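Hard water, part two: the softener log

I have now kept the water log for a full year and can say something useful about the softener. The first post covered why we bought it. In short, the supply in this part of town tests at 313 mg/l as calcium carbonate, and the old kettle element failed under a crust I had to take off with a screwdriver.

The unit is a Lullent single-cylinder machine with a metered valve. Metered means it regenerates after a set volume of water has gone through, where a timed valve does so on fixed nights whether the resin needs it or not. I set the hardness on the dial from my own drop test and left the reserve at the factory figure. That was a mistake. The reserve assumes a household with even use, and ours is uneven – two of us on weekdays, six when the family visits. On three heavy weekends the resin ran out before the valve was due, and the test strip at the bathroom tap went from green to purple by the Sunday evening.

Raising the reserve cured that. The cost was salt. Consumption for the year came to 71 kg of tablets, against the figure on the installer's sheet, which was a good deal lower. I don't blame the installer. His sheet used the water company's average, and the average covers two sources with different hardness.

The kitchen drinking tap stays on the hard side of the bypass. The basin does not, so anything drawn from it is softened and carries a little extra sodium. I mention it as two readers asked.

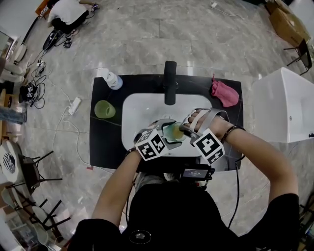
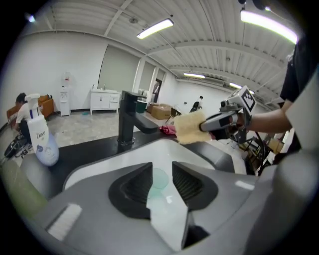
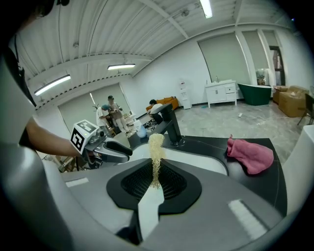
On to pressure. Krisztina Csizmadia wrote to ask whether the drop across the softener was noticeable at an upstairs shower. It was, slightly, for the first fortnight. I had fitted the supplied hoses, which have a narrow bore at the elbows. Changing them for full-bore hoses from Balogh brought the flow at the shower back to 12 litres a minute, the same as before the softener went in. The hoses cost more than I would have liked and the nuts need a second nip after a day or two.

The brine line gave the only real fault. In November the valve began stopping part of the way through its cycle with the cabinet full to the float. The injector screen had blocked with grit from a cheap bag of tablets. It unclips once the cover is off, rinses clean under a tap, and goes back with the small end facing in. Isolate the unit first. I did not, and had to dry out the cupboard.

Since then I have used Favari tablets and looked at the screen every third bag. It has been clean each time.

The meter on the valve shows 3,242 litres since I last reset it, so the next regeneration but one should fall in the middle of the week. I still want to test the resin properly, by drawing a sample at set volumes through one complete cycle and plotting the point where hardness breaks through. I have the bottles and the drops. I need a day with the house to myself, and I will post the table when it is done.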